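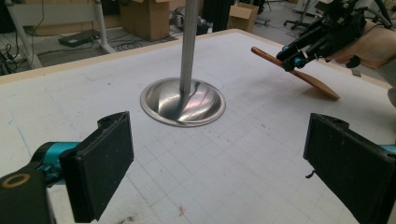
Work table, Penside teaching kitchen: steel bowl on the gridded top, wooden spatula held above it.

Brirside Shared Facilities Forum
Topic 2371: Marks on the white work table

Penside_Facilities
Users are asked to note that the white table is showing smudges, together with pencil and blue ink marks. With immediate effect, paper templates should not be traced directly on the surface. The grid is faint and we do not wish to lose it through heavy scrubbing. Suggestions for a suitable cleaning method are invited.

holub_bakes
We have used diluted washing-up liquid and a soft cloth on a similar top at Holub for two years. It removes pencil well. Ink is another matter, and I would not recommend bleach.

Brendero_Stores
I must respectfully disagree with the previous contributor. Washing-up liquid leaves a film unless the surface is rinsed, and the raised wooden border makes rinsing difficult. Water collects along the inside edge. Brendero uses a barely damp cloth, followed by a dry one.

holub_bakes
The cloth is wrung out first — there is no standing water. Our border has not suffered.

mixing_bench_18
May I raise a related point? Steel bowls are being placed straight on the white surface. A polished bowl can leave grey rub marks if it is turned while stirring. I would ask that a mat be provided.

Brendero_Stores
A mat would cover the grid, which several groups rely upon for spacing. I cannot support this. Lifting the bowl when moving it would be sufficient.

mixing_bench_18
That is reasonable for a light bowl. It is less so for a full one.

Penside_Facilities
Thank you for these contributions. The damp cloth method will be adopted until the end of May. Wooden spatulas should be wiped before being set down, as oil is hard to lift from the border. The question of a mat remains open.

holub_bakes
Noted. Could the ink marks be tested with a white eraser before anything stronger is tried?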